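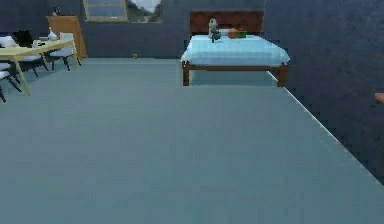 ### 4.2 Comparing the two controllers in the simulated bedroom

Before we let either controller loose on the real arm at Bisstead, we wanted a place where both could be tried under the same light, with the same furniture and the same objects, as often as we had patience for. The simulated bedroom in Figure 3 served us well for this. It is a plain sort of room, and we grew rather fond of it over the months, but it asks a good deal of a controller that has to judge distance from camera views alone.

**Figure 3.** The simulated bedroom, with the table and chairs to the left, the bed against the back wall and a small yellow object on the floor between them.

We compared Levia, which plans a whole path before the base sets off, with Parsa, which corrects its course at every step and never commits itself very far ahead. Both used the same simulated base, arm and two-finger gripper, and both received the same camera views. Each trial began with a short written instruction naming one object and the place where it should end up. In all we ran 1,213 trials, split as evenly as an odd number allows, and we drew the starting position of the base afresh each time.

The yellow object gave us our first surprise. We had put it down as the easy case, lying as it does on open floor, and Levia did indeed drive up to it very nicely. Parsa, on the other hand, tended to creep forward and then dither over the last few centimetres, because so small a target left it very little to steer by. Bhavana Amin suggested lowering the wrist camera by 6 cm in the model, and this cured most of the dithering without any change to the controller itself (we kept the new height for both, to be fair to Levia).

On the bed the picture was quite different. The orange and green objects sit side by side, and a gripper that opens too wide will happily nudge one while reaching for the other. Here Parsa's habit of checking itself paid off handsomely. Levia would arrive with great confidence and, if its first estimate was a little out, close its fingers on the bedspread. We counted 19 trials in which it lifted the wrong object altogether, against three for Parsa.

We should add a word of caution about the bedspread. Its folds are drawn convincingly, but in our simulator they behave as a stiff surface, so a finger pressed into them meets far more resistance than real cloth would offer. The Zolow gripper we use in the laboratory has softer pads than its simulated twin, and we expect the two differences to pull in opposite directions. How far they cancel out is a question we take up in Section 5, where the bed trials are repeated with a real mattress and a rather older blanket.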